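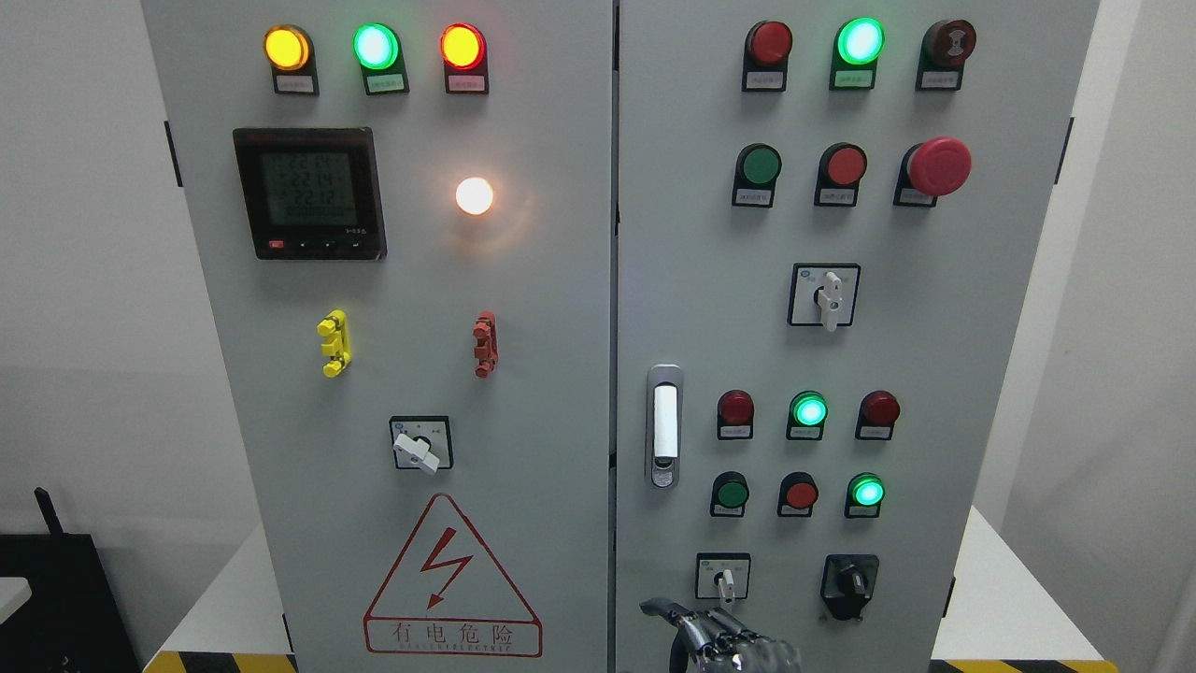
Dallow Outdoor Goods – Shelter & Soft Goods Workshop, bench notes

October, 7:40 a.m.

Second round on the Raleck one-man shelter, the sideline version with the clear front. Marketing wants to print "stays dry in any storm" on the carry bag. I would like to see one storm first.

Set up three samples under the spray bar last night and left them. Two with the Zanska seam tape, one with the Rutkowska tape we used last year. Put blotter paper along the floor seam and under both top corners. Teodor Zalewska thinks the new tape is a clear step up. He may be right, but he also picked it.

Results as read this morning:

Zanska sample A: blotter dry at the corners, damp strip on the floor seam, 41 mm long.
Zanska sample B: dry all over.
Rutkowska sample: damp strip on the floor seam, 18 mm, one spot at the left corner under the pole sleeve.

So the old tape leaked in two places and the new one leaked in one longer place, and the other new one didn't leak. I don't see a winner there. Teodor says A had a bad start on the tape run, where the operator stopped to clear the roller. Fine, but the factory will stop to clear the roller too.
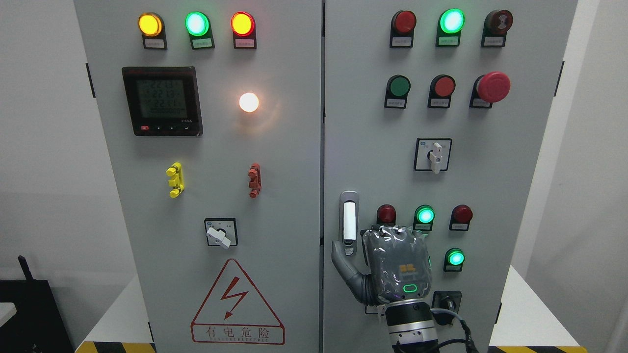 The other thing I don't trust is the zipper flap. It sheds water well enough with the shelter standing straight. People at a soccer game lean on the front panel, put a bag against it, open it 21 times to yell at somebody. I ran the zipper 100 cycles by hand on sample B before spraying it again at noon. Flap had started to curl at the bottom stop and there was water on the inside of the zipper tape. Not much. I still wrote it down as a fail, and Teodor wrote "pass with comment" on his copy, so we need to agree what a pass is before anyone sees the sheet.

Wind: no useful numbers. The shop fan pushes one side and leaves the rest alone. The supplier's sheet for the poles quotes a wind speed but doesn't say how the shelter was staked or which way it faced, so I'm leaving it out of our write-up. Staked at four corners in the grass out back it held its shape through a breezy lunch – that's all I can claim. 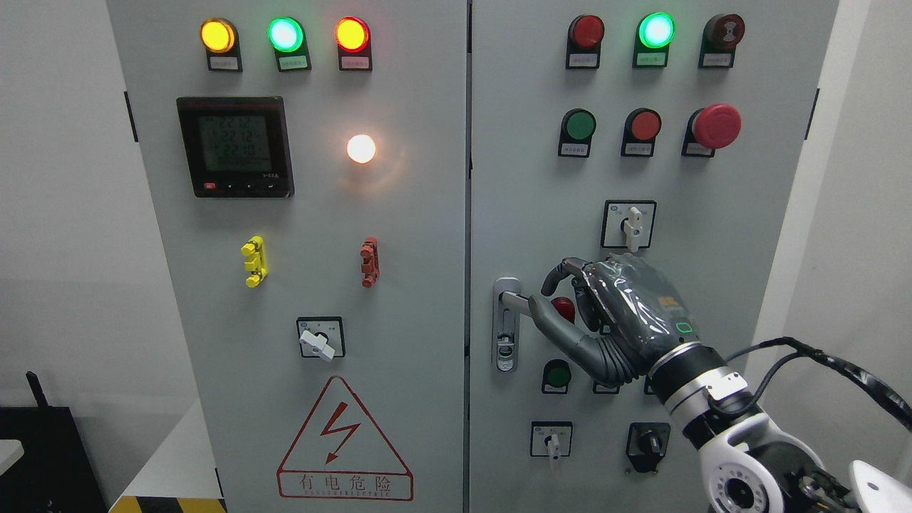 Cabinet doors, three lamps lit over the meter.

3:15 p.m. Cut the seam out of sample A to look at it. Tape is lifted on one edge for the whole damp length, and the adhesive looks dull there, like it never got up to heat. That supports Teodor's story more than I expected. Want two more made without a stop and two with a stop on purpose, same roll, same operator.

Still open: floor seam position (move it up the wall a bit?), a stiffer flap, and the bag wording. "Water resistant" is as far as I'd go today.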